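ok so Penetti put out a new slot and I've had it on my phone since Wednesday, quick thread while the kettle's on

It's called Tulell. Theme is a night train. Snow out the window, guy with a lantern, suitcases, a samovar, the usual card letters done up like old tickets. No idea what the name means. Don't care

Five reels, four rows, 20 lines. Lines are fixed so you can't drop to fewer, only change the coin size. Would've liked the choice tbh

I'm on free play only for this. Demo balance is 1,000 and I've burned thru it twice. Third go I'm still sitting on a bit more than I started with so make of that what you will

Base game is slow. Like properly slow. Low pays everywhere, the lantern guy turns up on reel 1 and then nothing. Longest dead run I had was 16 spins, I was watching tv by the end

Wild is the train itself. Only lands on the middle three reels. If it lands stacked the whole reel rattles and you get a whistle — turn the sound down first if you're on a bus, trust me

Scatter is the station clock. Need three for the free spins. Two of them and the last reel does that slow drag thing every slot does now. Gets me every time, I hate it 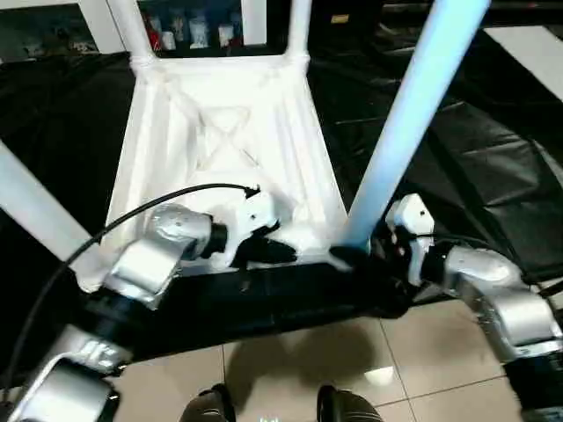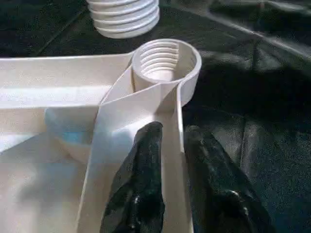
Free spins! Finally got in on my second balance. You pick a carriage, first class or sleeper. First class = fewer spins, bigger multiplier. Sleeper = more spins, and the multiplier stays at 2 the whole way

Picked first class, got basically nothing. Picked sleeper next time and it paid for the evening (in pretend money, calm down)

Razia Malik swears by first class and says I'm a coward. She also lost her whole demo balance before lunch so

You can retrigger but only in sleeper. Took me ages to work that out bc the paytable has it in tiny letters on the last page. Penetti pls. Some of us are old

Speaking of the paytable, it opens sideways on my phone even if rotate is locked. Had to close the whole game to get back. Happened 3 times. Ildikó Sárközi says hers is fine on a tablet so might just be me

If you ever played Dranier it's the same bones. Same reel stop sound, same little shake on a big win. Dranier had the better bonus tho, the one with the ferry and the map. I still go back to that one

Art is really nice, I'll give them that. The window behind the reels changes as you play, goes from dusk to full dark and then there's a town way off with its lights on. Left it alone for a minute just to look at it

Autoplay is there but hidden under the menu, and it stops dead every time a clock lands. Even one clock. Why

Somebody asked about the gamble feature — there isn't one. Somebody else asked about a bonus buy, also no, at least not in the version I've got. Uliana Moroz reckons thats coming in September but I haven't seen it anywhere so don't quote her

Who it's for: people who like long quiet sessions and tiny bets. If you want fireworks every minute go play Shukla, that thing never shuts up

Would I put real money in? Maybe a little, small coins, hard stop. Set your limit before you open it and not after, you know the speech

Giving sleeper another go tonight, will post here if I get the retrigger twice in one round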